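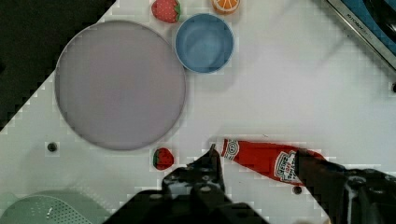
Slide 1. The gripper and the ketchup packet, with plate, bowl and strawberries.

Talks > Workplace sessions > Speaker notes: A New Pair of Hands in the Tray Room
Last updated: December

Slide 1 (leave it up while people find their seats)

Good morning, everybody, and thank you for coming in early. I'm Signe Hovland, I run the tray room at the Osholm kitchen, and before that I worked on the line in it, so if I wander off into stories about trays you will have to forgive me, or wave at me from the back.

Let people look at the picture for a bit. Then point to the packet. Ketchup is what I want to talk about this morning, more than robots really. A packet is flat and slippery and it lies any way it likes, and every one of us has picked up so many of them that we couldn't say how we do it. I tried to explain it once to the engineers at Seidel and ended up just doing it slowly with my own fingers while they watched (they were very polite about it).

The strawberries are toys, and so is the orange slice up at the top by the blue bowl. The practice table is set with play things and a few real-size problems. Someone always asks about lunch at this point, so let them have the laugh and go on.

Slide 2: What the room was like before

Keep this short, I always run over here. We had 17 people on the tray line across the shifts. A tray comes down, you read the card, you add what the card says, and you push it along. The packets and the small items sat at the last station, which we called the corner, and the corner was where you went if your back was bad or you were new. It was also where all the talking happened. I learned most of what I know about this kitchen standing in that corner next to somebody who had been there longer than me.

Pause. I want people to hear that last bit, because it comes back on slide 4.

Slide 3: What the arm does and what it leaves alone

The arm (we call it Murnach, after the project, and I'm afraid the name has stuck) works the small items on the evening trays. It picks up a packet, it sets it on the tray, it goes back for the next. It does not read the cards the way we do. A person still checks each tray before it goes in the cart, and a person still deals with anything that has a note on it in handwriting.

Tell the story of the first trial here. We gave it 100 trays and it needed help on 14 of them. Most of those were packets lying one on top of another, which a hand just feels and sorts out. I remember being pleased about the 14 and then feeling a little mean about being pleased! Some of the crew cheered each one. I let them.

If there is a question about speed, say that I'd be happy to talk about it over coffee, and that the line moves at the pace of the slowest cart anyway.

Slide 4: What changed for us

Slow down here. This is the part people came for.

The wrists are better. I'll say that first because it was the thing folks complained about most, and the evening crew hardly bring it up anymore. We also moved the start of the evening shift 40 minutes later, and anybody with kids in the house will know what that is worth.

Then the harder part. The corner is gone. Where two people used to stand side by side, one person now stands with a tablet and keeps an eye on the arm, and it's a quieter job than I expected. One of my best people asked to come off it after a few weeks. She said she missed having something to do with her hands, and I didn't have a good answer, so we changed the rotation and nobody minds the arm for more than half a shift now. New starters don't go there at all. They go on the card check with an experienced partner, which is the nearest we have come to getting the corner back.

Nobody was let go over this. People will ask, so say it before they do. Two who retired were not replaced, and I should say that too, in the same breath.

Slide 5: If your workplace is thinking about it

Bring the crew in before the machine is chosen. We were brought in after, and we spent a month moving shelves that could have been put in the right place to begin with. The Jisard kitchen did it the other way around, and I went over to visit and was frankly jealous of their shelves.

Ask who gets to press stop. With us it is everybody, including the person pushing the carts, and it took two meetings to get that written down.

Go back to slide 1 for questions and leave it there. The handout with the rotation chart is on the table by the door, and please take the cookies too, or I'll have to carry them home.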